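**Premises:** Foltero Building, Distton site
**Area inspected:** Room 4 and adjoining corridor (2,541 sq. ft.)
**Inspection date:** 07/05/2021
**Prepared for:** Urnier Property Services
**Previous inspection:** March

Ratings: S = satisfactory, A = attention required, N/A = not applicable.

## 1. Exits and access

- [x] Exit door opens fully without a key – **S**
- [x] Exit sign lit on test – **S**
- [ ] Corridor clear to full width – **A**
 Comment: Flattened cartons stacked outside the storage closet. Repeat item from March. Remove and keep clear.

## 2. Electrical

- [x] Panel accessible, door closed, circuits labeled – **S**
- [ ] No extension cords in permanent use – **A**
 Comment: Two cords in use along the north wall. Additional outlets have been quoted by Vasylenko Electric; work order not yet issued.
- [x] Outlet covers intact – **S**

## 3. Floors and storage

- [x] Floor free of trip hazards – **S**
- [x] Shelf load limit posted (300 lb. per shelf) – **S**
- [ ] Heavy items stored on lower shelves – **A**
 Comment: Paper stock is still kept on the top shelf. To be moved down before the next delivery.

## 4. Fire protection

- [x] Extinguisher mounted, gauge in range, tag current – **S**
- [x] Sprinkler clearance maintained – **S**
- [ ] Sprinkler control valve – **N/A**
 Comment: Located outside the inspected area.

## 5. Lighting and general condition

- [x] Ceiling fixtures working – **S**
- [x] Emergency light operates on test button – **S**
- [x] First aid kit stocked and within date – **S** 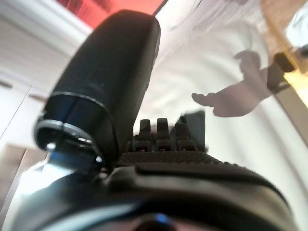 *Photo 1 – Room 4.*

## Summary

Three items require attention (1, 2 and 3). The corridor item is to be corrected immediately. The remaining items are to be closed in writing before reinspection. Return the signed copy to the Urnier site office.

Received by: ____________________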